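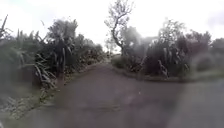

3.2 Edge types along the Dellham path

Edge condition was taken as the main variable, surface second. Reason is simple enough: most of the complaints logged before the study were about width, and width on a path like this one is lost from the sides. The Dellham path has no kerb for most of its length, so the edge is wherever the planting or the grass says it is that year. Two sides of the same stretch can behave quite differently. On the planted stretch (Figure 2) the left margin is soft and irregular, tarmac going straight into low grass and leaf litter, with flax-like clumps leaning out from the bank behind, whereas the right margin is a thin raised edge of grass that still holds a readable line along the foot of the plants. We scored these as separate edges. Earlier work on the site (the Hinitz survey) gave one score per stretch, both sides together, and we think that is where a good deal of its scatter comes from.

Figure 2. Planted stretch, Dellham path. Soft edge to the left, raised grass edge to the right, paving opening out at lower right.

The path was walked end to end, 4000 m, and broken into sections of 25 m. Section breaks were set out on the 1:1000 plan beforehand and then shifted on the ground where a break fell in the middle of a junction or a wide bit of paving. Shifts were noted on the sheet. Junctions cause trouble for any edge score, as the edge on that side simply stops, and we did not want a missing edge read as a good one. Where paving opened out to one side the section got a score for the other side only, and an "open" code for the rest. Sohail Lodhi did all the scoring for the first pass. A second scorer repeated a run of 400 m later in the month, without sight of the first sheets. Agreement was good on hard edges and fences, fair on hedges, poor on leaf litter - more on that below.

Four edge types were used in the end. The draft scheme had more but they collapsed quickly once outside.

Type A, soft verge. Grass, low weeds or ground plants meeting the tarmac with no raised line. Loses width slowly. Grass runners and trapped leaves build a thin mat over the outer strip of tarmac, soil forms in the mat, then things root in it. The tarmac is usually sound underneath. Walkers treat the mat as verge and keep off it, so the process feeds itself.

Type B, raised grass edge. A thin lip. Often what is left of old edging-out work, where the turf was cut back and has since thickened. Keeps leaves off the surface to some extent, but holds water on it as well if the fall is that way.

Type C, hedge or shrub with a narrow strip at the foot. Here the loss is mostly overhead and at shoulder height, not at ground level. A tape laid on the ground will miss it. This was the main weakness of the Hinitz figures and the reason we took two widths at every Type C section, one at the surface and one at shoulder height.

Type D, fence or wall, with or without a grass strip between. Fixed line. Loses almost nothing by growth but people do not walk close to it, so the usable width is less than the measured one.

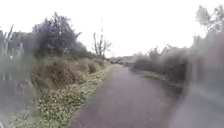 Type A and Type C quite often face each other across the path, and these sections turned out to be the hardest to score fairly. The verge side loses width on the ground, the hedge side loses it in the air, and the two do not add up in any tidy way. A person walking keeps away from whichever is worse at the time. In wet grass they keep right, with brambles out they keep left. We tried a combined index (following Sayegh) but dropped it. It gave the same number to sections which any regular user of the path would rank quite differently, and we could not find a weighting that fixed this without breaking something else. The two widths are therefore reported side by side in the results tables and no index is given.

Verge planting matters too. Low ground plants do less harm than coarse grass. They sit on the soil side of the line and send fewer runners over the tarmac, at least on the sections we looked at closely. Where the verge slopes down to the path, soil and litter come down with rain and the mat forms faster. Slope of the verge was recorded as flat, toward or away. We would use proper measured angles if doing it again. "Toward" covers everything from a slight lean to a real bank and this is too coarse.

Leaf litter was the poor one for agreement. The two scorers were out on different days, with wind between, and litter had moved. One scorer counted loose leaves on the outer strip as encroachment, the other only counted what could not be kicked aside. Both readings are defensible from the wording on the sheet. The wording has been changed (Appendix B) and the litter scores from the first pass should be treated as a presence or absence record, no more than that. We have not tried to rescue them.

Strap-leaved plants, the flax-like clumps especially, are awkward under Type C. They are not really hedge. Blades arch out from well back in the bank and droop over the verge, so the plant's foot can be comfortably clear of the path while the leaf tips are nowhere near clear. Clipping is not much use either, cut blades go brown at the tip and the clump throws more from the centre. Where a clump was the nearest growth, the shoulder width was taken to the blade tips as they hung, with no pushing back. This gives a low width on some sections that look perfectly roomy on the plan. We think the low width is the right one, people do walk round the blades.

3.3 Surface

Surface was scored on a short scale, sound, worn, broken, with a separate note for standing water or dark patches. The tarmac is all of one general kind, grey and unmarked, though it has clearly been laid at different times and the Laltik resurfacing accounts for the smoother sections. Weathered tarmac was not marked down for looks. A mottled surface can be perfectly sound and mostly was.

Water notes need some care. A patch darker than the tarmac around it may be a damp area, a thin film of water, a repair in a different mix, or a stain left by leaves that have since blown off. From walking height these look alike more often than one would like. The rule adopted was to record the dark patch as a dark patch and only call it water if it could be felt underfoot or moved with a boot. Slower. But it saved us from reporting a drainage fault on what was only an old repair. Sheen on the surface further off was ignored altogether, since a low bright sky will put a shine on dry tarmac at that angle.

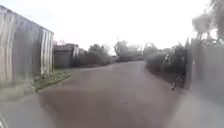

Fenced sections were expected to be the simple ones. At ground level they are. Corrugated sheet with a strip of grass at its foot gives a clean line that both scorers placed in the same spot nearly every time, and the strip itself stays thin, presumably because there is so little soil for it. What the score does not pick up is how the section feels to use. A tall fence on one side and dense bushes on the other makes a lane seem narrower than the tape says, and two people meeting there will slow down or turn sideways where they would not do so on a planted stretch of the same width. We have no measurement for this, only notes. Sohail's notes for one of the fenced runs read, in full, "wide enough, doesn't feel it."

A pale margin of different paving beside the main tarmac, where there was one, was included in the measured width if it was level and could be walked on. It was left out if there was a step or a drop. This was decided on the ground, section by section, and the decision is marked on the sheet. Including it makes some fenced sections the widest on the whole route, which came as a surprise to us and to the people who had written in about them.

Buildings set back from the lane were left off the record unless they shaded the path or drained onto it. Trees likewise, with one exception - evergreen groups standing behind a verge were noted, as they shade it all year and the ground under and in front of them tends to have less grass. Bare trees were not noted. With hindsight they ought to have been, as they are where the litter comes from, and the gap shows when litter is set against distance along the path.

3.4 What was left out

Time of year is the obvious one. All scoring was done in a single season and a repeat in August would give much lower shoulder widths on the hedge sections, less so on the fences. Brown, dry shrub takes up less room than the same shrub in full leaf. The widths in Table 3 should be read as the best case for Type C and close to a typical case for Type D. Cyclists were not seperated from walkers in the notes. Gates were recorded but are dealt with in Section 5, along with the junction codes.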